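April 18, 2024
Notebook, laundry and textiles bench, Roseleck room

Sorting layout, second revision

Started the day by resetting the bench after yesterday's run of towels. Wiped the butcher block with a damp cloth and left it twenty minutes with the window open. No oil this month. The surface still grabs fine knits slightly along the grain, noticeable when dragging a sock sideways, not noticeable when lifting.

Stock check against the Durnholm list: 134 pieces in the clothing pool after the pilled items were pulled. The list still shows two fleece hats that went out in the first cull. Corrected in the sheet, not on the printed copy taped to the cupboard.

Layout as of this morning: navy bin at the top center of the table, small basket to its left, clear lidded container to its right. Garments go on the wood in front. The old layout had the bin at the near edge and everything had to be carried around it, which made the back third of the table useless.

Sorting rule for now:
Socks to the basket, folded once, upright if they will stand.
Underwear and shorts stay on the table until the pair count is done.
Bags, wrappers and other packaging to the bin.
Anything with a loose tag is set aside for trimming. 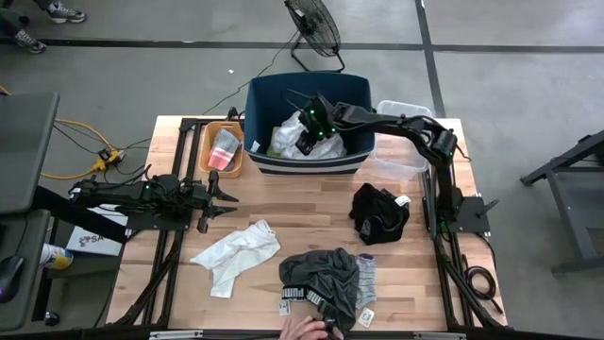
The rule for white items needs work. A small white cloth folded loosely looks the same as a white sock folded loosely, and at a distance I have put both in the wrong pile. Proposal: white pieces get opened flat before any decision. This adds a step but removes the re-sort at the end, which on Tuesday took longer than the sort itself.

Tags are the other nuisance. Care labels on the dark garments stick out at the seam and fold under the cloth when it is laid down, so the piece does not sit flat and the stack leans. Paper tags that have come away entirely end up among the socks. Trimmed sewn-in labels to 5 mm on a test batch of 50. Stacks are visibly straighter. No fraying at the seam so far, but none of these have been through a wash since. Hold the rest until they have.

Waistbands: printed elastic keeps its shape and gives a good reference edge for folding. Fold along the waistband first, then legs in, then in half. Plain waistbands roll. Pinning them is not worth the time.

Plastic bags in the bin take up more room than they should. Crumpled, one bag spreads out over whatever is under it and small items get lost beneath. Flattened and folded in quarters they stack against the wall of the bin. Try that for a week. If it does not hold, use a separate sack on a hook.

Hirnuvum quoted for 100 more mixed pieces, lot 2741, socks and underwear mostly. Asked for fewer black items. Black on black in a crumpled pile is slow to separate, and half the time what I take for one garment is two.

Open points:
Second basket, same size as the first, for unmatched socks.
Label trimming, wait for the wash.
Srivastava order for the lint rollers still not delivered.
Replace the printed Durnholm list.
Floor tape near the door is lifting at one corner.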